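Rebuilding the Old Office Desktop
Project report, Nicanor Tlapale
Handed in 30 September 2019

3. What we did and what we learned

My partner Gearóid Ó Briain and I picked the desktop from the Nedon donation back in June, mostly since it was the heaviest one on the shelf and we figured heavy meant interesting. Our budget was 100 dollars and we spent 91 of them, nearly all on memory from Darnel and a tube of paste that we still have most of. I was pretty nervous about the processor (my hands are not the steadiest!) so we spent a whole afternoon just reading about sockets and retention frames before we let ourselves touch anything.

The thing I would tell next year's group is to give every part a place of its own before the case is opened. We started out with a cereal bowl and lost a screw in it for around 70 minutes, which Gearóid still brings up. After that we got fussy – the processor sits in its own raised square holder, the memory goes in a slot between two blocks, and the case lies on its side so you can get at the board from straight above.

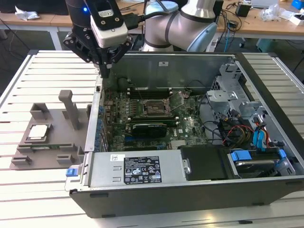 The socket was the slow part. You lift the metal frame all the way up, line up the processor, and set it down without pushing. The memory is much more forgiving, but you do have to open the end latches first, and I forgot that more than once. Our full parts list is in folder 721 with the Iltex notes, and the section on power supplies comes next.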